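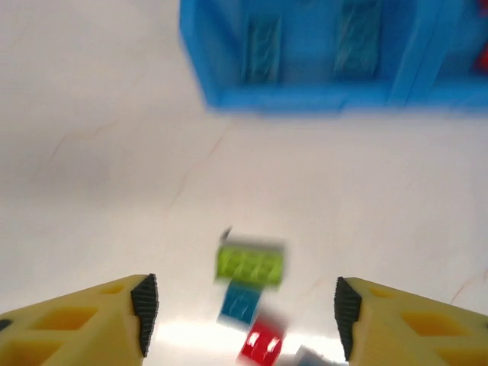

Which bricks are to be kept in the sorting trays, and which go back to general stock? Translucent bricks stay in the trays for the color work; opaque bricks return to stock unless they are needed for a fit check.

**Workshop notebook, January, morning session**

The Sullent assortment was brought to the white table for sorting by color. Mixed handfuls are to be set down in small clusters near the middle of the table and cleared before the next cluster is placed. The lime green bricks are recorded as "green, clear" and are not to be entered under plain green, as was done in the earlier log.

Stock on the books before the session: 3,179 pieces. Set aside for the Badawi trays: 587.

The blues remain a difficulty. The assortment includes a stronger blue and a pale gray-blue, and the two were combined in the previous inventory. M. Değirmenci has asked that they be listed separately from this session onward. The label sheet has been amended accordingly; the old sheet is in the back of this notebook.

The tabletop has faint reddish-brown streaks and hairline marks. These should be noted in the surface record before any cleaning is attempted. Solvent is not to be used. A damp cloth may be tried on one corner first.

Glare on the white surface makes the pale pieces hard to judge. Colleagues are asked to compare doubtful colors against the gray card and to initial the entry.

Outstanding:

- Sodano trays, batch of 50, still to be labeled
- 20 red bricks to be drawn for the fit check
- Ostameo order form to be countersigned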